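Planitix User Forum > Hardware and Maintenance > Dual-arm cells
Thread: Left gripper losing grip on thin parts, cable routing suspected

skakon_bench
Two-arm table cell, parallel grippers both sides, Planitix controller. The left gripper reports closed and holding, then the force reading drops out for 200 ms and comes back. It happens several times a shift. The right side is clean. Parts are mixed and mostly awkward: straps, flat plastic, small cases. Jaw zero was redone on Friday and made no difference.

The fault is worst on the two-handed strap job, where the left holds the watch and the right pinches the band.
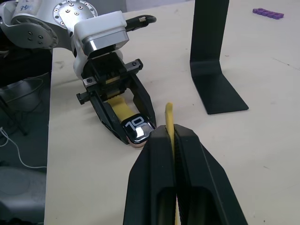

At that point the left wrist is turned well over and the dropout comes within a second or two of the second gripper closing. If I run the same left arm path with nothing in the jaws I can't get it to fault. Firmware is the same on both arms.

phanwright
Check the connector at the wrist before anything else. Power down, unplug, look for a bent or dull pin, refit. Then hold the arm in the bad pose and move the cable by hand with the log running. If the reading drops you have your answer.

m_oduya
I'd go for the finger mounts. A loose finger screw gives you exactly this: fine with no load, moves when something pulls sideways. The second arm pulling on the strap is a side load.

phanwright
A loose finger gives a wrong reading. It doesn't give no reading. He said the value drops out.

m_oduya
He said "drops out". Could be zero, could be missing. Which is it?

skakon_bench
Missing. The log has a gap, no sample at all, then normal values.

m_oduya
Fair enough, that's comms or supply. I'd still put a driver on those screws while you're in there.

Tonantzin Espinoza
We look after three of these cells at Skakonbridge and have had this fault on two. Both times it was the cable between the wrist and the first clip. If the free loop is too short it goes tight when the wrist rolls past 70 degrees, and the plug gets levered in its socket. If it's too long it lies on the table and gets caught under a part. Post a view of the whole table if you can, with both arms in.

skakon_bench
Different part, same cell.
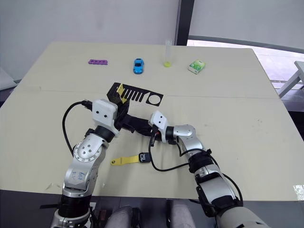

Left gripper on the slotted black plate, cables as currently routed.

The loops were left long when the cell was built and I haven't changed them. No clips on the last section of either arm.

Tonantzin Espinoza
Then I would start with routing. The right cable is draped over the working area between the arms, so it needs sorting as well even though it isn't faulting. What we do:

1. Power off at the controller and wait for the brakes.
2. Unplug the left wrist end and inspect both halves.
3. Roll the wrist by hand to each end of travel with the cable plugged in but unclipped. Note the pose that needs the most length.
4. Clip the cable in that pose, leaving 51 mm spare at the wrist.
5. Repeat on the right.
6. Run the arms through every saved pose at low speed and watch the plug. It shouldn't move in the socket.

We use Cititar soft clips. Zip ties cut into the jacket after a few months.

benchrat_2
Disagree with clipping that close to the wrist. It puts all the bending in one short bit of cable and you'll be changing it every year. Long loop, light spring to hold it off the table, done.

Tonantzin Espinoza
A spring is fine on a single arm. With two arms crossing over the same patch of table the loop ends up in the other one's way. I'd sooner change a cable.

benchrat_2
Depends what you pay for cables.

skakon_bench
Did the hand test first, as phanwright suggested. Left arm held in the strap pose, cable moved sideways at the plug: gap in the log every time. Same test on the right, no gaps. Inspected the left plug and one pin sits lower than the rest. Spare cable fitted, both sides now clipped with 51 mm spare.

Also checked the finger screws. 2 of them took a quarter turn.

m_oduya
Noted.

skakon_bench
Strap job has now run 70 cycles with no gaps. Leaving the thread open until the end of November in case it comes back. Old cable is going to Phan for a new plug.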